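Teaching a robot by demonstration

From the Hillstead Open Guide to Practical Automation

Teaching by demonstration is a way of giving a robot a new task by showing it the task, instead of writing each motion in a program. A person performs the work once or many times, the motion is recorded, and a computer builds from the recordings a rule for how the robot should move. The person who shows the task is usually called the demonstrator, and one complete recording of the task is called a demonstration or an episode. Older texts also use the name "programming by showing".

The method is used for tasks that are easy for a person to do and hard to describe in numbers. Folding a towel is a common case. Most adults can fold a towel without looking at it very much, but few of them could say how many centimeters the hand travels, or at what moment the fingers should open.

Contents
1 Background
2 Methods
2.1 Guiding the arm by hand
2.2 Remote control
2.3 Hand-held grippers
3 What is recorded
4 Quality of demonstrations
5 Work with cloth
6 Limits
7 See also

Background

The first industrial arms that were taught by showing did painting and simple welding. A skilled painter moved the arm, or a light copy of the arm, along the part, and the machine stored the path. When the next part came, the machine repeated the same path. This worked well as long as each part arrived in the same place and had the same shape. If the part was turned a little on its hook, the arm painted the air beside it.

Later systems do not store only one path. They compare many demonstrations and connect the motion with what the camera sees, so the robot can choose a different motion when the object lies differently. This change made the number of demonstrations important. A stored path needs one good recording. A learned rule for a household task may need hundreds or thousands. The Skarwood towel collection, which is often used in courses for beginners, has 3,000 episodes made by 17 demonstrators, and it covers only square and rectangular towels.

Methods

There are three common ways to show a task. They differ in what the demonstrator holds, and in whether a robot must be present at all.

Guiding the arm by hand

In this method the demonstrator takes hold of the robot arm and moves it through the task. The motors are set to a soft mode, in which they carry the weight of the arm but do not resist the hand. The joints report their angles many times each second and these values are saved.

The advantage is that every recorded motion is possible for this robot, because the robot has made it. The disadvantage is the demonstrator's own body. It stands close to the arm and often covers the object in the camera view, so the pictures from the lesson do not look like the pictures that the robot will get when it works alone. Many teams solve this by playing the motion back afterwards with no person near, and they record the camera only at the second time. For soft objects this is a weak solution, as the cloth will never lie again exactly as it did.

Guiding two arms at the same time is tiring. A heavy arm has inertia also in the soft mode, and small finger movements are nearly impossible to show in this way.

Remote control

In remote control, also called teleoperation, the demonstrator moves some device and the robot follows. The device can be a joystick, a pair of hand controllers, a glove, or a smaller arm with the same joints as the working arm. The last type is called a leader arm, and the working arm is then the follower. The Maluretti trainer, a pair of light leader arms clamped on a table edge, is a typical design for schools.

The demonstrator may stand beside the robot or sit in another room and look at a screen. The second arrangement is harder but has one benefit: the person has only the same view as the robot, so the person cannot use information that the robot will not have.

Delay is the main difficulty. When the follower is late, people start to move in short steps and wait after each step. The recording then contains the waiting, and the robot learns to wait also. The lack of touch is another problem. Without some force returned to the hand, demonstrators squeeze too strongly, and this is seen later in the behavior of the robot.

Hand-held grippers

The third way removes the arm. The demonstrator holds a gripper of the same kind as the robot has, with a camera fixed on it, and does the task directly. For tasks with two hands, one gripper is held in each. The position of the grippers is calculated from the camera pictures and from motion sensors, and the opening of the fingers is measured separately.

Such tools are light and can be carried to a kitchen, a shop or a private home. A new demonstrator can usually begin after a short practice. On the other hand, a person can reach with the tool to places where a robot arm could not follow, for example low behind a chair. Episodes of this type have to be found and taken out before training.

What is recorded

A usual episode contains the following:

Video from one or more cameras
The position and direction of each gripper, or the angles of all joints
The opening of the fingers
A time mark for every measurement
A short text that names the task, such as "fold the shirt in half"

Force is recorded less often. The time marks need special care, because the camera and the motion sensors usually run at different speeds. If the video is even a little late compared with the motion, the robot will close its fingers before it has reached the object.

Quality of demonstrations

A demonstrator who works very fast does not always give good material. Smooth motion at an even speed is easier to learn from. It is also useful if all demonstrators use the same general order of steps. When half of them fold the left sleeve first and the others the right one, the computer may produce something between the two – a hand that moves to the middle of the shirt and stops.

Mistakes should not all be removed. If the demonstrator drops an object and picks it up again in a calm way, the episode shows the robot how to recover. The guide used by the Su teaching laboratory asks for 2 episodes with a corrected mistake in each set, and it asks the demonstrators to rest for 5 minutes between sets. Tired people change their way of holding things, often without noticing it.

The place matters too. Recordings from only one table, with one lamp and one background, lead to a robot which works on that table and fails on the next.

Work with cloth

Clothing is among the most difficult materials to teach. A box keeps its shape when it is gripped and a shirt does not, so each grip changes the object that the next grip has to find. The first grip is normally made on an edge, where the fingers can take the cloth from both sides.

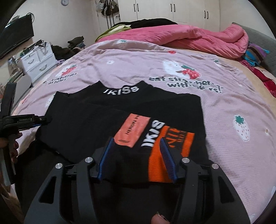
A knit sweater brings several of these problems together, beginning with the choice of where to hold it. The fabric stretches, so a pull that would move a cotton shirt may only make the knit longer. Thickness has to be considered as well, as a folded edge puts more than one layer between the fingers. On the black sweater, the lower part is folded back toward the gripper, and the two fingers, which have soft ridged pads, pinch the folded edge. Dark cloth gives a camera few details inside its outline. White letters such as the "IKISS" at the ribbed neckline are then helpful for the calculation of position, and so is a salmon-orange label on the folded part. A printed cover under the garment, in this case pink with strawberries, can give further fixed points, provided that the cover itself does not slide. A bed is softer than a table, and the fingertips may press into it and catch the cover together with the garment. Demonstrators are therefore taught to come in low and nearly flat.

Two-handed folding adds the question of timing. Both grippers should lift together and put down together. When one opens early, the corner on that side falls inward, and the fold must be opened and made again. For large pieces it is common to hold with one gripper and smooth with the other, although smoothing with a closed gripper is a skill that many beginners find strange.

Towels, pillowcases and trousers are normally taught before sweaters. Socks are small but not simple, as the pair must first be found.

Limits

A robot taught by demonstration is limited by what it was shown. It has no knowledge of why a step is done. If all shirts in the lessons had short sleeves, a long sleeve will probably be left hanging. Adding new episodes helps, but the cost in working hours is high, and it is not always clear in advance which episodes are missing.

Checking the result is also difficult. A written program can be read line by line, while a learned rule can mostly be tested only by letting the robot try. For this reason demonstration is often combined with ordinary programming – the learned part handles the cloth, and a fixed program controls the speed limits, the stopping zones and the force.

There is no common agreement on how to measure success in folding. Some groups measure the size of the finished bundle, others ask people to compare it with one folded by hand. Results from different groups can for this reason seldom be compared directly.

See also

Teleoperation
Gripper
Leader and follower arms
Handling of soft materials
Camera calibration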